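4 Placing and levelling the table

This section covers assembly of the Virine height-adjustable worktable, from positioning the base to the first full travel of the top. Read section 3 (Unpacking) before you start. Two people are needed for steps 4 to 7.

4.1 Before you start

Choose a position at least 100 mm from any wall, radiator or window sill. The top must be able to travel its full height without touching shelves, blinds or cables.

The floor must be firm and dry. On thick carpet, fit the wide feet (part 3381) in place of the standard feet. The wide feet are ordered separately.

CAUTION: Do not stand the table over a floor hatch or a loose board. The load on each foot can exceed what the board will bear.

4.2 Fitting the base

1. Lay the two leg columns on the packing blanket with the motor housings facing inwards.

2. Slide the crossbar into the brackets on both columns. The arrow on the crossbar points towards the front of the table.

3. Insert the eight bolts by hand and turn each one until it just meets the bracket. Do not tighten them yet.

4. Lift the base upright with one person at each column. Do not lift it by the crossbar.

5. Tighten the bolts with the long hex key, working diagonally from one column to the other.

Note: If a bolt will not start by hand, take it out and move the bracket slightly. Forcing it will damage the thread, and the column will have to be returned.

4.3 Fitting the top

The wooden top is supplied drilled. It is heavy and its corners mark easily, so leave the card corner guards in place until step 9.

6. Lower the top onto the base with the rounded edge towards the user.

7. Slide the top until the pilot holes line up with the slots in the base.

8. Fit the short wood screws and washers. Leave each screw a quarter turn loose to allow for movement in the wood.

9. Remove the corner guards and wipe off any dust with a dry cloth.

CAUTION: Use only the screws supplied. Longer screws will come through the working surface.

Slight differences in colour and grain between tops are normal. They do not affect strength and are not covered by the guarantee. The front edge may look a little darker than the surface. Oil the top after the first nine days of use, then every January, with the Pratby oil or another clear wood oil. Apply it thinly and wipe off what has not soaked in after ten minutes.
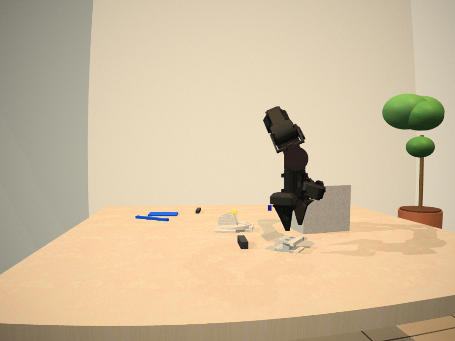

Figure 4-3. Wooden top, front edge.

4.4 Levelling

10. Lower the table to its lowest position.

11. Place a spirit level across the middle of the top, parallel to the front edge.

12. Turn the adjusters on the low side anticlockwise until the bubble is centred.

13. Turn the level through a right angle and repeat. Check the first direction again afterwards.

14. Press down on each corner. If the table rocks, lower the adjuster diagonally opposite the corner that dips until the movement stops.

Note: Wooden floors move with the seasons. Check the level again when the heating is first turned on for the winter.

4.5 First travel

15. Connect the handset to the socket marked H and the mains lead to the socket marked M.

16. Hold the down button until the display shows 000 and the motors stop. The control box has now stored the lowest position.

17. Hold the up button and raise the top to its full height. Watch the cables during this movement. They must stay slack throughout.

WARNING: Keep hands, chairs and children clear of the underside while the top is moving. Release the button to stop it.

If the display shows E04, one column has stopped before the other. Disconnect the mains for one minute, check that nothing is blocking the top and repeat step 16. If the code returns, contact Starnodmont service and quote article number 2246 and the serial number on the control box.

4.6 Changes to this section

Steps 12 to 14 rewritten, note on wooden floors added. Revised 3 December 2024, G. Frerichs. Checked by F. Stevens.

Continue with section 5 (Storing height positions).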